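3. Keeping the Collection Cell in Working Order

3.1 What the cell consists of

The Nuvside cell is a pair of hand-held grippers, one for each hand, and whatever room we have been allowed to stand in. There is no arm in it. An operator carries the grippers, does the task with them, and the recordings are later replayed to a robot that lives in another building and has opinions of its own (Section 5). It was sold to us, by ourselves, as the low-maintenance option. The logbook kept over the following months runs to 855 entries, of which 709 concern the hardware, and this section is drawn from them.

Each gripper has a pair of jaws lined with textured pads, a small camera and a printed marker block used to locate one gripper relative to the other. A trigger closes the jaws. The bodies are printed in grey plastic, a colour chosen on the grounds that we had a lot of it. We refer to the two units as Ikiditz and Osham, after the two bench drawers they were first kept in, and the names have outlived the drawers.

3.2 Pads

The pads wear before anything else does. The texture is a field of fine dots moulded into a soft black sheet, and a new pad will hold a wet teaspoon or a folded tea towel with equal conviction. A worn one holds the tea towel. The trouble is that wear arrives slowly and operators compensate for it without noticing: they squeeze harder, approach squarer, and generally behave like skilled people with poor tools. The recordings look fine. The robot, which has no such tact, then drops things.

We therefore stopped asking operators whether the pads felt all right and began replacing them on a fixed interval of 27 hours of trigger time. Replacement is done as follows. The jaws are opened fully and the unit powered down. The old pad is peeled from the tip end toward the root, and the adhesive residue is rolled off with a thumb; solvent was tried once and took some of the housing with it. The new pad is laid on dry, slid until its lower edge meets the shoulder of the jaw, and pressed for a slow count of sixty. Both pads in a jaw are always changed together. A new pad facing an old one pulls the object sideways as the jaws close, and for two weeks in March we believed this to be a calibration fault.

Seating is checked by hand. A fingertip pushed up through the gap at the root of the jaws will find a lifted edge that the eye passes over, especially on a black pad in a dark housing. It is an undignified test and the most reliable one we have. It is done with the power off, a rule whose origin the reader may reconstruct.

3.3 Markers and the relative pose check

Every session opens with a relative pose check, repeated after any pad change or any event recorded in the log as "bump" (a generous category). The operator holds one gripper up in each hand, keeps the marker block of the far unit in view of the near one, and remains still until the software is satisfied. Figure 4 was recorded from one unit during maintenance and includes the marker block on the other.

Two faults account for most failed checks. The first is a block that has worked loose on its mount. The printed patterns are still perfectly legible, so detection succeeds and returns a confident, stable and incorrect answer. We now put a line of paint across the joint between block and bracket; if the line is broken, the block has moved, and the morning's data goes in the bin. The second is glare. Glossy marker stock under ceiling lights will lose a corner at certain angles, and operators soon learn which angles and tilt their wrists to avoid them, so that a lighting problem turns up in the dataset as a matter of style. Matte stock cured it. It marks more easily and has to be wiped with a barely damp cloth, never a paper towel.

Fingers are a third, lesser cause. The handle is comfortable to hold slightly too far forward, and a knuckle in front of a pattern is enough to defeat it. We considered a guard, modelled one, printed it, and found that operators rested their knuckles on the guard. The current remedy is a sentence in the induction notes.
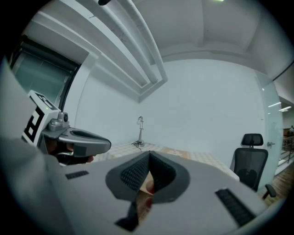 Figure 4. Both grippers raised, with the jaw housing and pads of one unit nearest the camera and the second unit, with its marker block, held out at left.

3.4 The room

We had assumed that a cell without an arm would not mind where it was put. It minds a good deal. Camera tracking depends on there being something in the background worth tracking, and a plain white wall offers very little. In our first week the estimated path of Osham drifted gently upward whenever the operator faced such a wall, giving the impression of somebody being assumed into heaven while sorting cutlery.

Painting or papering the walls was ruled out by the terms under which we occupy them. What remained was housekeeping. Furniture stays in the room for the length of a session and is not tidied between takes. Chairs may be used as background but must not swivel, an instruction that proved harder to enforce than to write. Glass is treated with suspicion, frosted or otherwise, and doors are left as they were at the start of the session, open or shut, until its end. A person passing at a distance does no measurable harm to tracking. A person stopping to ask what we are doing costs one take.

Lighting is set once and logged. The exposure of each camera is locked after a warm-up of ten minutes, and any lamp within reach of the operator is either on for the whole session or off for the whole session. We lost most of a day to one that was neither.

3.5 Cables, power and the Mac Suibhne mount

The camera mounts in use at present are the third design, known in the log as the Mac Suibhne mount. The first cracked at the bracket. The second did not crack, and transmitted every click of the trigger directly into the image, so that each grasp was accompanied by a small earthquake. The third is thicker at the root and has a thin rubber layer under the foot, which wants looking at monthly. When the rubber has taken a set, the fasteners lose tension and the earthquake returns.

Fasteners are tightened with a short driver, finger-tight and then a quarter turn. Thread inserts in printed plastic will forgive this perhaps a dozen times. After that the insert spins, and the whole half-shell must be reprinted, a job that takes a night and never the night one had set aside. We keep one spare shell for each side. The two sides are mirror images and look interchangeable in the drawer, so they are labelled on the inside face in paint pen.

Connectors fail more often than cables. Strain relief is a loop of soft tie at the wrist end, loose enough to rotate. If an image stream drops out mid-take, the procedure is to stop, reseat the connector at both ends, repeat the pose check and discard the take. Operators would much prefer to wiggle the cable until the picture comes back and carry on. The log contains several takes rescued in this manner, all of them later found to have a gap at the moment of contact, the only moment anybody wanted.

3.6 What the log does not show

Maintenance entries were written by the same people who had just spent an afternoon with their arms in the air, and their level of detail falls off accordingly. "Osham odd again" appears in several forms and could not be assigned to any fault class. We have left these entries in the total and out of the analysis. Trigger time is measured by the units themselves and is dependable; idle time is not recorded, so pads that aged in a drawer are counted as new. We did once fit a set from the back of that drawer. They had gone hard, and the teaspoon was on the floor before the first take was over.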